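Storing produce in wall baskets at a shared kitchen
Asked in Food Storage, Urnberg Community Help

Cathal Cronin
Our tenants' association maintains a shared kitchen in Urnberg for 57 households. Counter space is limited, and we are considering wall-hung baskets for fruit and vegetables. Please advise which items may be kept in open baskets and which require refrigeration. The kitchen is warm in October, when the heating is first switched on.
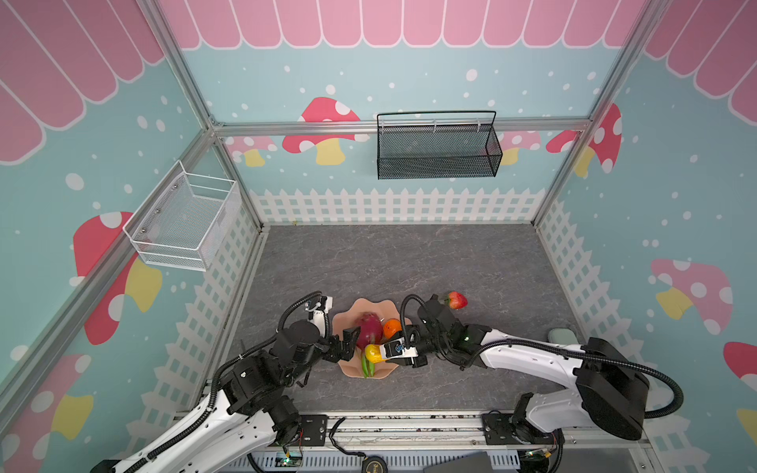

Replies

Bianca Căpraru
Open mesh is suitable for onions, garlic and winter squash. Potatoes should be kept in the dark and away from onions. Bananas and apples release ethylene and should have a basket of their own -- they will hasten the ripening of anything beside them. Leafy greens, berries and fresh chili peppers belong in the refrigerator. Dragon fruit may remain at room temperature for a few days and should be refrigerated once fully ripe.

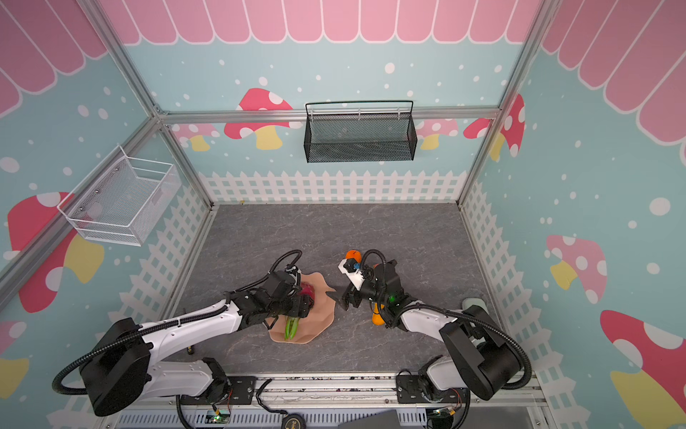 Peppers should be stored unwashed, in a paper bag, with the stems left on. Washing is best done just before use. Any item with soft spots should be removed promptly.

Otakar Ondrejka
Agree with the above. Label the baskets with the date.

Costel Surdu
Please confirm the load rating of the wall fixings before hanging anything. The residents' kitchen at Ruvell lost 2 baskets in one winter -- both had been filled with potatoes.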